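Home | Guides | Lab Notes | Open Days | Contact

How to Run a Bin Picking Demo for Visitors

We show our picking cell to the public every November, at the open day in the Petersen building. These are the steps we follow. They assume you already have an arm that can pick from a bin and that your own safety rules for guests are in place. This page only covers the demonstration.

1. Choose the objects

Use things people know by sight. A visitor who has to ask what an object is will miss the pick. We keep a tub of toys and kitchen items for the purpose, and we avoid anything with sharp corners or a cord.

Mix the shapes. Round objects tend to roll into corners, where the wall limits how the fingers can close. Long handles are easy to see from the back of a crowd. Something with a scoop or a hollow gives you a good talking point about where to grasp.

Do not fill the bin. With a heap, people can't tell what the arm is going for. Four or 5 objects is enough for a group standing at the barrier.

2. Fix the bin

Clamp the bin on both sides before you teach any positions. At our first open day we relied on its weight, and it crept across the table until the arm was closing on air. Check the clamps again at lunch. Keep the clamp bars out of the path of the arm and its hoses, and run the full approach at low speed to make sure.

If your bin has a divider, pick from one side only and leave the other side clear to receive objects. When the first side is empty, swap directions.

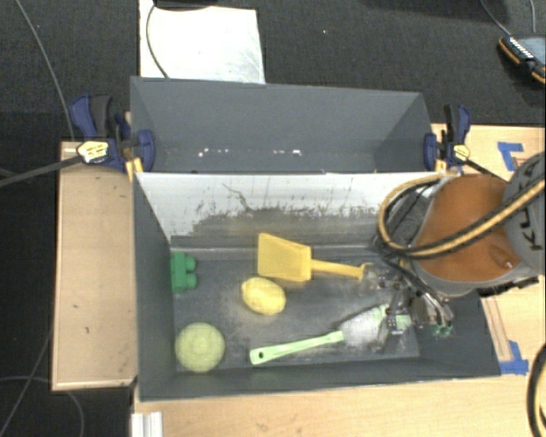 3. Set the speed

Run slower than you do when no one is watching. We use 30 percent for the first group of the day and leave it there unless people get restless. Slow motion also gives the speaker time to finish a sentence.

Set a pause above the bin before each descent. Two seconds works well. Ask the group to guess which object is next, then let the arm go down.

4. Rehearse with the logger on

We record every attempt with Lendik, the small logging tool written for the Flolholm project. Last year's rehearsals came to 366 attempts. Going through the failures showed us that most of them happened close to the walls, so we changed the approach angle there and left the rest alone.

Any logger will do. Write down the object, where it was lying, and whether the grasp held. A spreadsheet is fine for a single afternoon.

5. Talk through the failures

The arm will miss in front of people. Leave it running if it is safe to do so and tell the group what it will try next. Most guests find the second attempt more interesting than a clean pick. If it misses the same object three times, stop the cell, follow your entry procedure, and move the object by hand.

6. Plan the session

One group at a time, with 4 sessions in the afternoon. Allow ten minutes for picking and ten for questions. The most common questions we get are how the arm knows where things are, what it costs, and whether it can do laundry. Have a short answer ready for each.

Between groups, put all the objects back in one compartment and tip them out of a tub so they land differently each time. Placing them by hand makes the layout too tidy.

7. Shut down

Park the arm, cut the power at the cabinet, and copy the log off the machine before anyone starts unplugging cables. Leave the clamps on if there is a second day.

Jumow Robotics Workshop | Contact us | Copyright Jumow, all rights reserved | Back to top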